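4.2 Small stores, large losses: dry goods in shared kitchens

This section takes up the second of our questions, what happens to dry goods between the shop bag and the bin. Section 4.1 covered the fridge. Dry goods get far less attention in the household waste literature and we think that is a mistake. They keep for months, they are cheap, people buy them twice. Then they go.

The households were all in shared houses let through Lindum, a lettings co-operative with properties on the north side of the city. 59 kitchens in total. Between three and six adults to a kitchen, mostly unrelated, mostly renting by the room. A few couples. No children under ten in any of them, which limits what we can say (see Section 6).

Each household kept a discard diary through August and weighed what it threw out on a small kitchen scale we supplied. Anything dry: flour, rice, pulses, pasta, cereals, sugar, tea, coffee, spices, baking goods. Bread was left out. Bread has its own pattern and would have swamped the rest. Entries gave item, weight, where it had been kept, and the reason in the person's own words. 252 entries were usable. The rest lacked a weight or a storage place and were dropped, not guessed at.

Where things were kept

We sorted storage places into cupboard, shelf, counter and other (boxes under beds, a bicycle basket in one case, the boot of a car in another). The coding was done twice by different members of the team. Disagreements were nearly all about open shelving that sat directly on a counter. We called these counter in the end. Someone else might call them shelf and the totals would shift a little, but the order would not.

Cupboards produced the heaviest discards. No surprise. A cupboard in a shared house is deep, dark and divided by custom into territories, and the back of each territory is where things die. Typical reasons given: "forgot I had it", "thought it was someone elses", "went to use it and it had moths". The second of these is interesting and comes up again and again. Food with no clear owner is not eaten by anybody. It is not thrown away by anybody either, until somebody moves out.

Counter discards were lighter but more frequent. Small amounts of coffee, sugar, tea, the last of a bag of oats. People threw out the bottom inch of a container when refilling it, or before washing it. Several diaries treat this as plain good housekeeping and the writers seemed puzzled that we wanted it weighed at all.

Decanting

Here the results go against what we expected. We had assumed, following most of the advice aimed at householders, that moving dry goods from packets into lidded containers cuts waste. It keeps out damp and insects and it makes the amount left easier to judge. All fair enough on paper.

In our kitchens the picture was mixed. Households that decanted most of there dry goods lost less to moths and damp. But they lost more to doubt. Once the packet has gone the date has gone with it, and so has the name. Is it plain flour or self-raising. Is it icing sugar or cornflour. One diary has the entry "white powder, 700 g, not risking it", which we have since seen quoted back to us at two seminars. It was the heaviest single entry of its kind.

Opaque containers did worse on this count than clear ones. A tin or a lidded pot looks the same full as empty, so people bought again to be safe, and then had the new bag standing open beside the pot because it would not all fit. We came to call this the overflow bag. It was not in our coding scheme at the start and had to be added after the first batch of diaries came back, so early entries may undercount it.

Labels helped, but only where they carried a date. A name alone settled the flour question and nothing else. In the houses with dated labels the commonest reason for discard was a real one (stale, insects, damp) and in the others it was uncertainty. We did not test whether the labels caused this or whether the sort of person who dates a label is the sort who uses things up. Probably both.

Range of containers in use

We had hoped to classify containers by material and seal. This did not survive contact with the kitchens. Most held a mixture put together over years from previous tenants, charity shops, presents and whatever the supermarket had by the till. Where a maker's mark could be found it was noted. Two names came up often enough to be worth a mention, Gesis for screw-top jars and Bito for the stacking tubs, both sold mainly through discount shops. Reuter tins turned up in the older houses. No link between make and waste was found and we did not look very hard for one.

Size matterd more. Containers too small for a standard bag led to overflow bags. Containers much too large led to topping up, new on top of old, and the bottom layer was then never reached. The best fit was a container that took one bag with a little room to spare, emptied fully before refilling. Few people had these. Fewer still used them that way.

There was also the matter of lids. Lids get separated. A pot that has lost its lid stays in use, holding teaspoons or pens or nothing much, and takes up counter room that a closed one might have had. Mixed rows of lidded and open containers along the back of the worktop were common in our kitchens (Figure 3).
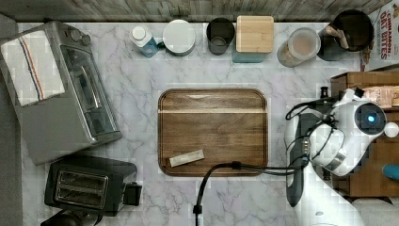

Figure 3. Containers along the back of a worktop, with a rimmed board in front.

Counter room was the scarce thing everywhere. In interviews people talked about it far more than about cupboards, and with more heat. What is allowed to stand out and what has to be put away was the subject of house rules in many places, written or not. The usual rule is that shared goods may stand out and private goods may not. Sensible enough, but the effect is to push private food into the cupboards, where as we have seen it gets lost. Shared goods out on the counter are used up quickly. Their losses are the small ones, bottoms of pots and spills.

So a rule meant to keep the kitchen tidy moves waste from one place to another and makes it heavier. We would not want to lean on this too much. It rests on the houses which had a clear rule and kept to it, and some said they had one and plainly did not.

Moving out

The largest discards by weight all came at the end of tenancies. August is a heavy month for this in student areas and our timing will have made it look worse than a whole year would. Even so. People leaving a shared house took their pans and left their food. Those staying did not want it, or did not want to be seen taking it straight away, and waited a polite interval, after which it had become old food and went in the bin.

Two houses got round this with a box by the front door. Anything in the box was free to anyone. Both reported that it emptied within days. We have only their word for that as items leaving the box were not weighed, an oversight in the diary design that we would correct next time.

Limits particular to this section

Diaries under-report, always. People forget, or tidy up before they start. Weights under ten grams are unreliable on the scales used. Storage place was recorded at the moment of discard, so a bag that had spent two years in a cupboard and one afternoon on the counter counts as counter. We caught a few of these from the notes and recoded them. There will be others.

Data for this section were last checked 12/24/21. The weights by storage place are in the appendix, along with the coding sheet in both versions, before and after the overflow bag was added.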